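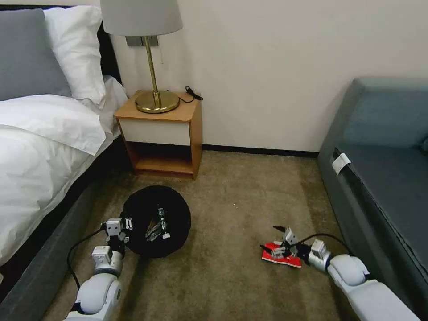

Chapter 7
Room Service Kits: Litter Collection in Guest Bedrooms

A service kit is sold as a bundle: two arms, their grippers, a controller, and a library of tasks. The buyer must judge each part separately. This chapter takes as its case the Lenetti kit, offered by Femton to small hotels and reviewed by Rosalba Sartori in a report of 139 pages.
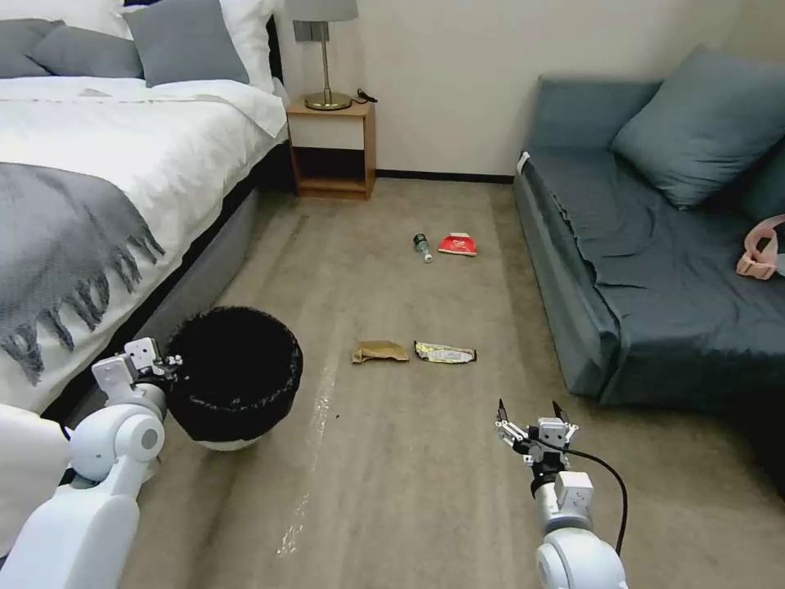
Litter collection is the first task in the Lenetti library, and the one buyers most often ask to see. It looks simple, yet the objects have little in common. A clear plastic bottle on its side can roll when touched, while a flattened foil wrapper offers the fingers almost no edge to close on. Sartori scores the two kinds of object separately – a practice adopted throughout this book.

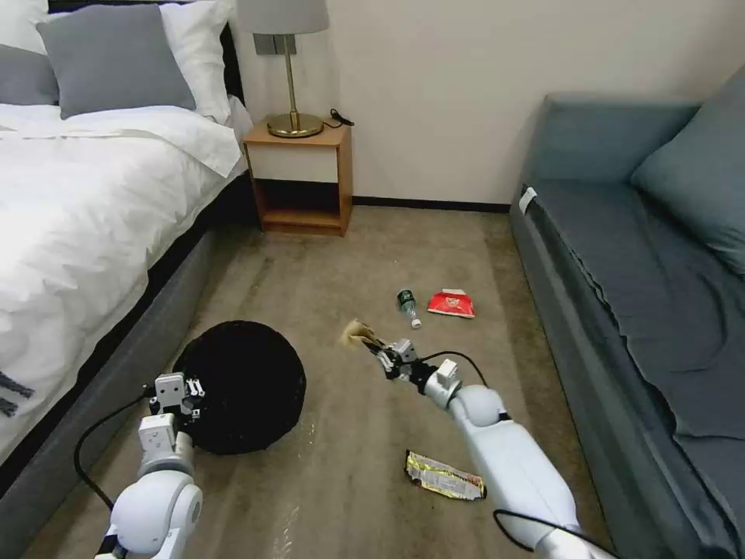
The second arm is a large part of the price. A buyer should ask what it does when it is not picking up, and whether the seller's quoted task times depend on it.

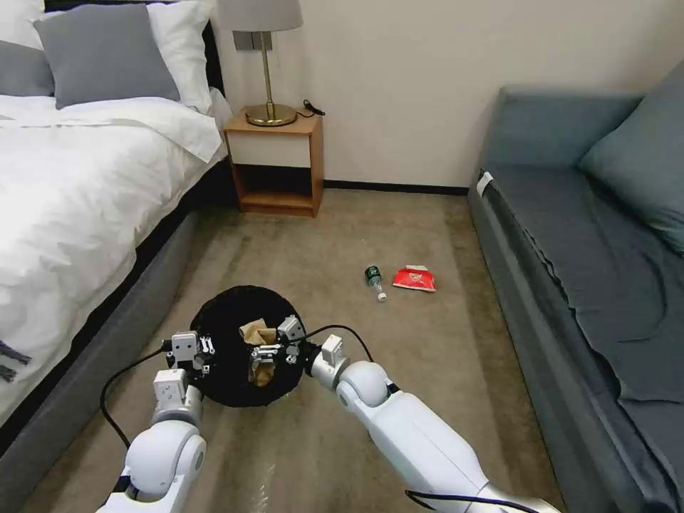
Section 7.1 sets out the terms of the service contract, under which Femton replaces gripper fingers after 3000 grasps. Section 7.2 compares the kit with its rival from Harahap, and Section 7.3 presents the 20 acceptance tests used at the Biltesetti hotel.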